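From: Wojciech Kurek
To: the open day list
Date: 1 August 2019
Subject: Re: Open day at Hukidport, bedside runs

Ayana Teshome wrote:

> I could only stay for the first part. Which tasks were run in
> the bedroom, and did anyone say how the arm copes with cables?
> The Entili notes don't mention loose cords at all.

Ayana,

There were 2 tasks in the bedroom, both at the round bedside table: the drawer, and reaching for items near the floor. Each was to be repeated 4 times with a fresh start position. The arm was driven by hand by an operator from Flidov, so what we were shown says little about planning.

The wrist views below are from the bedroom.

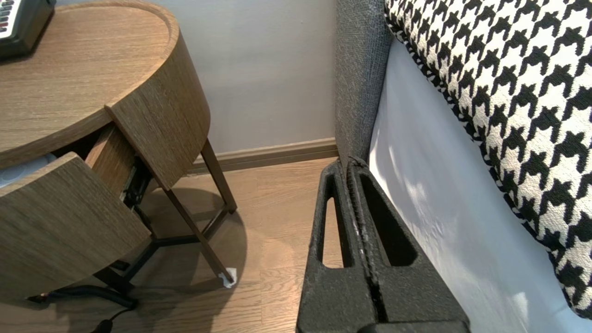
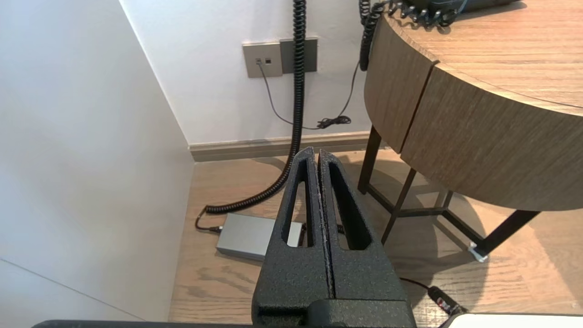

On cables, I asked. Ito's model treats a cord as free space unless it is thicker than the depth noise, and coiled cord is the worst case as it comes back as a row of separate blobs. Their present answer is a speed limit of 200 mm/s below table height. I would prefer a keep-out zone drawn by the operator before the run, and said so.

Other points:

- Fingers are kept closed on approach and opened late. This helps in narrow gaps but hides part of the target from the wrist view.
- Thin dark table legs against their own shadow are often missed. Better lighting was promised for January.
- No force log was handed out. I have asked for one.

If you want the drawer timings, write to me off list, as I have them on paper only.

Wojciech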